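Transferring a Plan by the Grid Method

The track plan for the Drullard extension was approved in November, drawn at one-tenth size. Before any roadbed can be cut, the plan has to be brought up to full size on the foam. The method below is the one used on the Indum section. It needs a straightedge, a square, a soft pencil and some patience with arithmetic.

The plan is in metric units because the turnout templates are. The finished section measures 3,245 mm by 2,000 mm. A 100 mm square on the foam equals a 10 mm square on the plan, so the short side divides evenly into 20 rows. The long side gives 32 full columns and a strip of 45 mm. Leave the strip at the Gajewski end, where the track is straight and nothing crosses the last line.
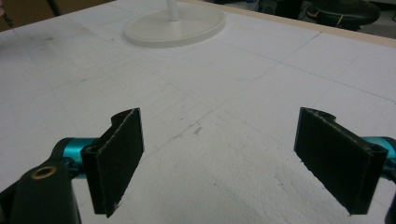

Vol. 29, Page 68

Begin with a baseline. The factory edge of a foam sheet is not reliable enough to measure from, and two sheets butted together will seldom agree. Snap or rule a line parallel to the long side and take every measurement from it. Set the first cross line with the square, then check it by the 3-4-5 method: 600 mm along the baseline, 800 mm up the cross line, 1,000 mm between the two marks. An error of 2 mm in that diagonal is acceptable.

Mark off both long sides of the section before ruling anything between them. Measure each mark from the zero point with the tape held in place. Moving a short ruler along from mark to mark adds a small error every time, and by the far end of the Indum section it had grown to 9 mm.

Use light pressure. Pencil takes well on foam, but a hard point will plow a groove that shows through thin ground cover. Felt-tip markers should be tested on scrap first. Solvent inks attack polystyrene, and some bleed through latex paint months later.

Letter the columns and number the rows on both the plan and the foam. After Z, continue with AA. Then transfer the track centerline as a series of crossings. At each place where the centerline meets a grid line, estimate the position to the nearest tenth of a square and put a tick on the foam. Connect the ticks with a flexible batten pinned on alternate sides. Do not draw curves freehand between ticks; the easements at Dudari depend on a smooth change of radius, and a flat spot is hard to find once the cork is down.

Turnouts are handled separately. Locate the points and the frog by grid reference, lay the paper template over the two marks, and trace it. If the template and the marks disagree, trust the template for length and the grid for direction.

Structures and scenery do not need this accuracy. For these, a preprinted grid sheet laid on the table is sufficient to try out footprints and clearances. 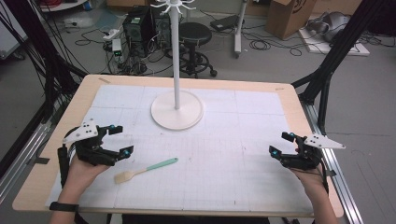 White stand on gridded paper.

Minimum clearance from track centerline to any fixed object is 50 mm on tangent track and 60 mm on curves. Tall items should be checked at full height as well as at the base.

Grid references for the Drullard turnouts are kept with the plan. Corrections should be entered on the plan first and on the foam second, with the old tick erased.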